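Finding a dropout fault on a two-arm rig (and stopping it coming back)

Posted March 8, 2021 by Tobiloba Ajayi

If you run a pair of arms long enough, one of them will go limp on you in the middle of a job. Ours did it in January, halfway through a cloth-handling run, and I had a brilliant time chasing it down (I know, I know, but fault-finding is my favourite part of this hobby!). I promised the Dremside group a write-up, so this is how I did it, in the order I did it. Most of it will work on any small arm with motors on a shared data line.

What the fault looked like

The left arm would work happily, then every joint from the elbow outwards would lose power together. The arm dropped, the gripper opened and whatever it was holding went with it. The control program said only "no reply from joint 4" and stopped. Power off, power on, and it would run again as if nothing had happened. The log had 3771 lines in it by then and the useful one was right at the end.

Before you touch anything

Switch off the motor supply and pull its plug. Stopping the program is no good, as the motors will still be live and a confused controller can swing an arm with real force. Support the arm before the power goes, or it will come down on your knuckles. I use a folded towel on top of a box.

One person works inside the reach of the arms and the other stays at the switch. If you must have the power on to see the fault, keep the speed limit right down and agree out loud who is going to press what. We had got slack about that at Plirkcombe and I'm glad the fault made us tighten up.

Step 1. Read the log backwards

Start at the failure and go up. You want the first missed reply, which may be a long way above the message that stopped the program. In our case joint 4 missed one reply at line 523, recovered, and then missed more and more of them. That told me straight away that this was a poor contact getting worse. A dead motor doesn't recover by itself.

Step 2. Find out where the arm was

This is the step people skip, and it's so worth doing. Next to each missed reply, write down the joint angles. I did it by hand on squared paper and it took one cup of tea. There were 69 missed replies, and nearly all of them came with the elbow folded tight and the wrist turned under, the position it takes up to go beneath a hanging cloth.

So the fault went with the pose. Wonderful! Now you can make it happen whenever you like.

Step 3. The wiggle test

With the power on, the speed at its lowest and your second person at the switch, hold the arm in the bad pose and run a simple loop that asks every joint for its position. Mine is set to 3000 requests and prints a dot for each good reply. Then take a wooden chopstick and nudge each cable and connector in turn, starting at the base and working outwards. Wood, please, and keep your fingers out of the joints.

Watch the dots. When they stop, you've found the neighbourhood. Go back and nudge the same spot again before you believe it — I was fooled twice by a cable that only moved the real culprit.

Step 4. Swap one thing

Power off, plug out. Change the suspect cable for one you know is good and change nothing else. Run the loop again in the same pose. If it comes up clean, put the old cable back and check that the fault returns. It feels silly to put a bad cable back in, but it's the only way to be sure that you haven't just reseated a loose plug.

Ours was the lead into joint 4. It was routed too short, so every deep fold tugged the plug a hair's breadth out of its socket.

Step 5. Give it slack and then hold it down

Make the new lead long enough for the worst pose, then fix it at both ends so that the pull is taken by the tie and never by the plug. Fold and unfold the arm by hand with the power off. Look for anything that goes tight, and for any loop big enough to catch on the other arm. Loose loops are the second most common fault I see, after tight cables!

Step 6. Check it under the cloth

A bench test in the open won't do if your fault lived under fabric. Cloth hides cables from you and can hook one as the gripper backs out. Go through the real job slowly and use the wrist cameras, which see what you can't from your chair. Look at where cables run, what is near the fingers and who is inside the reach.
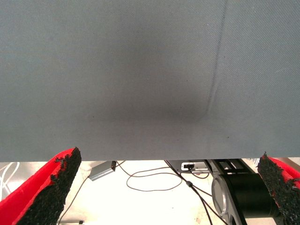
Grey cloth overhead and both red fingers in view, in each of these two.
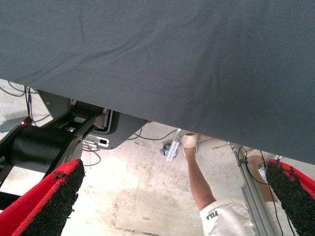

I keep the speed down for the first ten passes after any repair, then bring it up a notch at a time. If it misses even one reply, go back to step 3. Don't be tempted to add a retry to the program and carry on. Sulemana tried that on an earlier build and the retries hid a failing connector for weeks, until the arm fell properly and bent its own bracket.

One last change I'd recommend to everyone: make the program stop both arms when either one loses a joint. Ours used to let the healthy arm keep pulling on the cloth, which dragged the limp one along with it. Ridley has a tidy version of this in the group's shared folder, and it took me an evening to fit to our setup. Test it by unplugging the data lead at the base with the arms parked low and supported, and see that they both stop.

I still want to try screw-down connectors at the elbow. If you've used them on a small arm, tell me how much they weigh, please!

14 comments | 37 shares

Get new how-tos by email. You can unsubscribe at any time.

We use cookies to remember your settings. Accept | Manage

Contact | © 2021 Tobiloba Ajayi | Back to top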